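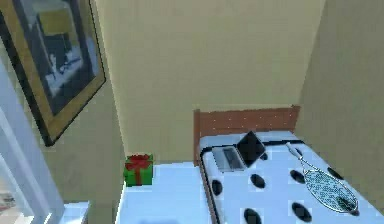

I drove out to the Kallach open day in May mostly because I'd been going back and forth for months on their home simulator, Ploltgate, and I wanted to see somebody else crash it before I paid for it. If you haven't run into it, Ploltgate is the software you use to practice household robot jobs in made-up rooms before you let a real machine near your real stuff. The license I was looking at is $220 a year, and the demo was free with coffee, so off I went.

They had it running on a row of desks at the back of the Clornitz building, and you could sit down and stay as long as you liked (I stayed way too long). The demo home is a bedroom and whatever you can see from it, and the jobs are things like "find the gift box" or "get the racket off the bed." You type the job in, pick a viewpoint and hit go. I love how plain that is! The last tool I used, Dmytriv, had me filling in 13 settings before anything moved at all.

So, what's good. The rooms load fast. The stuff lying around is the kind of stuff people leave lying around, a laptop open on the bed, a green box with a red bow on the nightstand, and that matters to me, as my own robot arm is supposed to work in a house with kids in it. Moving the viewpoint is easy, too, and you can park it up high looking down into a corner, which is how I'd mount a camera at home. And when a run goes wrong you can roll it back to any step and try again from there. I did that over and over with one stubborn pickup and the woman at the desk was very patient with me.

What's not so good: it looks a bit rough. Spots and edges go blocky once you get in close, and walls are just walls. Shadows are decent in some places and mushy in others. I also didn't like that lighting is one slider for the whole home. My hallway is a cave at four in the afternoon and my bedroom isn't, and I'd like to practice for both.

The other thing is small flat objects. Boxes and rackets are fine, there's something to grab. A card lying flat on a surface is a whole different job, and we spent most of the second session on that one. I got it in the end, but I had to slow everything way down, and I still couldn't tell you which setting did it.

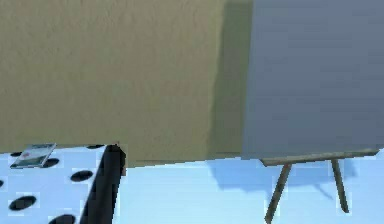
One of the regulars at the next desk told me I was being too hard on the graphics, that he had trained on 50 rooms rougher than these and his arm at home did fine, and that what I should be asking about was how the thing handles weight. Fair point, so I asked. Weight is in there, but it's a preset per object, and changing it means opening a text file. That's okay for me and probably not okay for my brother-in-law.

Setup at home took me 41 minutes, most of it downloading. The manual is short and assumes you already know what a joint limit is. Four stars from me, and it goes to five if they give me a light switch for each room.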